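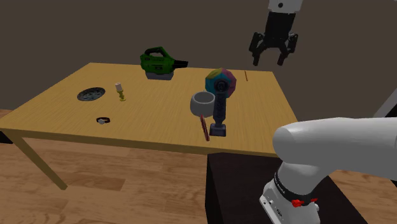 Ticket 341 – Arm stops above the table and reports "target not reachable"
Project: Tevavard (home build, simulation first, real arm later)
Opened by: Shabani Kimaro
Date opened: Dec 5, 2019
Status: open, partly solved
Priority: normal

Summary
The planner accepts the drill as a target, the gripper moves to the waiting pose over the table, and then the program stops with "target not reachable". With the bowl as target, the same program continues without any error. I use the same start pose in both cases.

Setup
Planner: Skandamier, build 677, default settings except where I write otherwise below.
Scene file: the "mixed table" scene, with the drill standing upright on its battery base and the bowl immediately beside it. The leaf blower, the drain strainer, the candle holder and the other small things are loaded also.
Gripper: two-finger, parallel jaws, open at the waiting pose.
Computer: my own desktop in the shared workshop at Skorkelness. Nothing else is running on it during the tests.

How to repeat it
1. Load the mixed table scene.
2. Send the arm to the waiting pose.
3. Choose the drill as target, approach from above.
4. Start. The error comes after the waiting pose is reached and before any downward movement.

Log, first attempt
plan start, target = drill
waiting pose reached
grasp candidates: 1,881
candidates after collision check: 0
ERROR target not reachable

I want to point out that the message is misleading. The place is not too far for the arm. All candidates are thrown away in the collision check, so the message should say this. I lost one full evening measuring distances before I looked at the line above the error.

What I tried

Moved the base of the arm closer to the table. No change, zero candidates left. I put it back.

Made the safety margin around objects smaller. No change for the drill. I put this back too.

Removed the bowl from the scene. Still zero. I was almost sure it was the bowl, so this was a disappointment.

Removed the multicoloured ball behind the drill. Now some candidates remain and the arm goes down. I put the ball back and the error returned. I repeated this to be sure, with the same result.

Opened the collision shape of the ball. It is much bigger than the ball which is drawn on the screen. The shape was saved at scale 2, but the drawn model is at scale 1. So for the planner there is a big invisible lump that covers the drill.

Reply from Cui
Good finding. Please check also if the drill has the same fault. The objects in that folder were converted by one script, and I would not trust only one of them to be wrong. The scale should be written once in the object file, and the collision part should read it from there. About the error text I agree with you, I will change it in the next build.

Answer from Shabani
I checked all the objects on the table. The drill is correct. The bowl is correct. The red stick which leans below the bowl has a different problem: its tip goes over the front edge of the table, and I do not know yet if this comes from my start position or if it slides when the scene is loaded. It does not influence the drill, so I would prefer a separate ticket for it.

I corrected the scale of the ball by hand and saved the scene again. With the ball in its place, the planner now keeps candidates for the drill and makes a path downwards.

Still open
The approach path is not nice. The wrist makes a wide turn before it goes down, even when the gripper is already well placed. I suspect the limits of the last joint, which I copied from an older file in March and never compared with the data sheet.

The conversion script must be repaired too, otherwise the next person who converts the ball will receive the same fault again. Cui, can you tell me where the script is kept? In the project folder I find only the result files.

Please do not close the ticket before the joint limits are checked. I can do this part myself – I only need the correct data sheet, as there are two versions on the shared drive and they do not agree.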